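How I count cells in a hemocytometer without losing my mind

I put off learning to count cells properly for most of my first year in the lab. There was always somebody at the next bench who would do it for me, and the automated counter down the hall was right there, until it broke one February and stayed broken. So I had to learn on the glass slide like everyone's old advisor did, and I ended up liking it! This is the way I do it now for adherent lines, mostly endothelial cells and a couple of tumor lines that I grow for co-culture.

You need a hemocytometer with its thick coverslip, trypan blue, a P20 and a P200, a tally counter, some small tubes, 70% ethanol, lint-free wipes, and a microscope with a 10x objective. Phase contrast is nice to have.

Clean the thing first

Wipe the chamber and the coverslip with ethanol and dry both. Then set the coverslip on the chamber and press down gently on the supports at either side (not in the middle, you'll crack it, ask me how I know). If it's seated right you'll see faint rainbow rings where glass touches glass. If it slides around, take it off and clean again. A coverslip that isn't seated sits too high, the volume over the grid is bigger than it should be, and your count comes out high.

Get an even suspension

This is where most bad counts come from, mine included. After trypsin, add your serum medium to stop it, spin, pour off, and flick the pellet loose before you add any fresh medium. Then pipette up and down slowly with the tip against the wall of the tube. I do this 18 times. No science behind the number, it's a habit, and my tumor line clumps if I get lazy. Endothelial cells come apart faster and don't love being roughed up, so go easier on those.

If you still see clumps, run the suspension through a 40 micron strainer. Don't try to guess how many cells are in a clump. I used to do that and my seeding densities were all over the place.

Cells sink quicker than you'd think, too. Invert the tube right before you take your sample, every single time, even if you mixed it a minute ago.

Stain and load

Mix 10 microliters of cells with 10 microliters of trypan blue in a small tube. That's a dilution factor of 2, write it on the tube or in your notebook right now. Give it a minute or two but don't go to lunch, the dye is toxic and live cells will start taking it up.

Touch the tip to the notch at the edge of the coverslip and let the liquid get pulled in by itself. It takes 10 microliters on most chambers. Stop when the chamber is full. If it spills into the channels, or there's a bubble over the grid, clean up and load again. It's annoying and it takes less time than repeating an experiment.

Count

Find the grid at 10x. You want the 4 big corner squares, each one split into sixteen smaller ones. Go in a snake pattern, left to right and then back. For cells sitting on the lines, count the ones touching the top and left, skip the ones touching the bottom and right. Pick that rule once and stick to it.

Clear, round, bright cells are alive. Blue ones are dead. I count the live ones on the clicker and keep the dead ones on paper, which sounds clumsy but stops me mixing them up.

You want somewhere between 20 and 100 cells per big square. Under that, you're doing statistics on crumbs, so spin down and resuspend in less. Over that, dilute more and remember to change the dilution factor!

The math

Add up the live cells in the corner squares, divide by 4, multiply by the dilution factor, multiply by 10,000. That's live cells per milliliter.

Say I count 200 live cells over the corners. That's 50 per square, times 2, times 10,000, so one million per mL. For viability, divide live by live plus dead. Below 85% I don't seed for anything that matters, I just passage and wait.

I do 3 separate loadings from the same tube and average them. If one is way off from the other two, my mixing was bad and I start over.

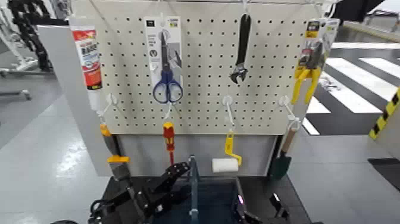
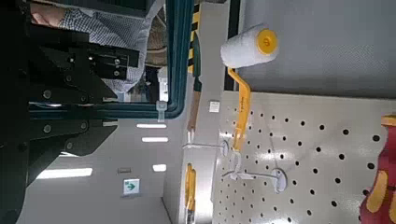 Writing it down

My spreadsheet is called Wimen (long story, it was a typo that stuck) and each row gets the line, the passage number, the live and dead counts, the dilution, and whatever felt weird that day. Row 3184 just says "sneezed," and I was very glad of it later when that plate came up contaminated. Put in the raw counts, please, and let the sheet do the multiplying. If you only save the final number you can't go back and find the time you forgot the factor of 2.

When two people in a group share a line, it's worth both counting the same loaded chamber once in a while. The first time we tried it we were far enough apart to be embarrassing, and it came down to one of us counting debris. Anything much smaller than a cell with no bright edge, leave it alone.

Clean up right away, too. Trypan blue goes into the proper waste and not down the sink, and the chamber gets rinsed with water and then ethanol before the medium dries on it. Dried serum leaves a film that will look like a crowd of tiny dead cells next time.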